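Colander

A colander is a bowl with holes in it, used for draining food that has been boiled, rinsed or soaked. It's one of the oldest helpers in the kitchen, and there is hardly a household that doesn't have one tucked in a cupboard somewhere (or two, if somebody in the family is fond of pasta). Clay bowls with pierced bases were in use long before metal ones, and potters in many parts of the world still make them.

Most colanders today are round or oval and come in steel, enamel or plastic. Oval ones sit nicely across a narrow sink, and for that reason they're well liked in small apartments.
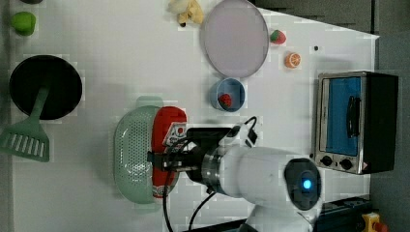
A reader in Kelham writes that her family has always said "strainer" for the big one and "sieve" for anything with a mesh, and that she never heard the word colander until she was grown and married. Plenty of households would agree with her, and cookbooks are none too strict about it either.

Holes and drainage

The holes may be laid out in rows, rings, stars or flowers. Small holes hold back rice and berries, while larger ones let the water off quickly and suit potatoes or greens. A colander with feet stands up out of the water in the sink, which is a comfort when both your hands are busy with a heavy pot.

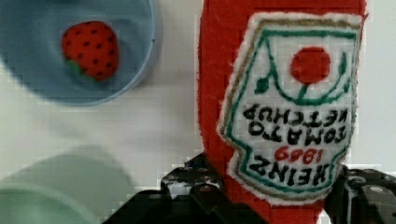 Can a colander be used for steaming? It can, so long as it is metal, fits inside the pot with the lid on, and stays above the water.

Colanders in play

Toy kitchens have had colanders for generations, usually alongside plates, pretend fruit and bottles of pretend sauce. Children seem to love them dearly, and a good many end up as helmets, or out in the sandbox for the summer.
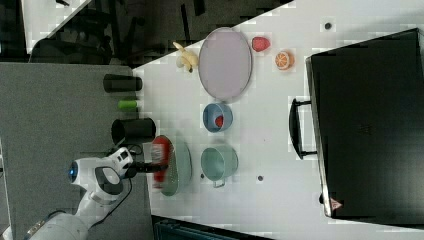
According to one comment left on this article in February, a real colander makes a better toy than a play one, as it can go straight back to the kitchen after a wash.

Care

Starch dries hard in the holes, so it's best to rinse a colander soon after use, from the outside in. Chipped enamel tends to rust, and plastic should be kept well away from a hot burner.

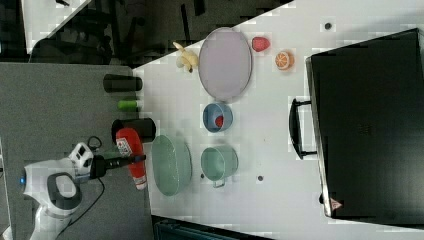 Valtutero, replying on the talk page, recommends an old soft toothbrush for the corners, and asks for a longer section on enamel.

See also: Sieve; Salad spinner; Steamer basket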